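Section 4: Sorting mixed returns with the hand grippers

If you have spent years picking returns by hand, the first shift with the grippers will feel slow, and we would ask you to be patient with yourself. Staff at our Wekcombe site felt much the same in January, and Nuanchan Siriwan, who wrote most of these steps, still likes to tell new starters how many boxes she squashed. The grippers record how you handle each item, and the sorting arm learns from that. The judgement stays with you — only the repetition moves over to the arm.

1. Set your basin on a steady surface, with the mixed items in it or close by.

2. Take hold of the grip and open the jaws a little wider than the item.

3. Close until both blue pads touch, then stop squeezing. Thin cartons are best held by their two edges.

4. Lift, pause for a moment, and set the item down where you would have put it by hand.
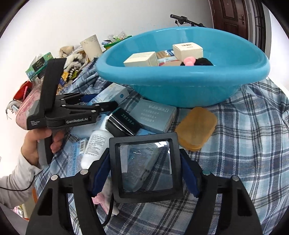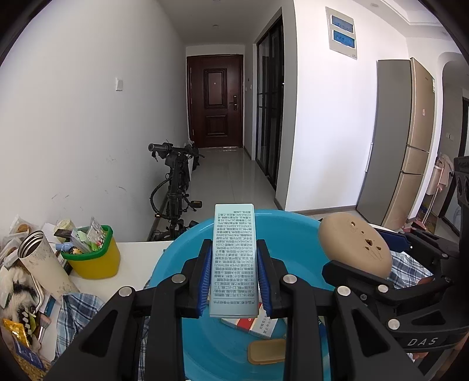
Fig. 4. Items held between the blue pads over the work area: a magnifier (first), a slim carton (second).

Note: Please don't tidy the work area beforehand. The arm needs to meet a muddle, as you do.

Caution: Keep trailing cables clear of the jaws, and keep your free hand away from the pads while they close.

5. After 230 lifts, put the gripper down and take your break. Breaks are paid as before, and your lift count isn't used in your appraisal.

Questions about rotas or retraining should go to Tanvir Haque, who is glad to go through them with you at any point in the shift.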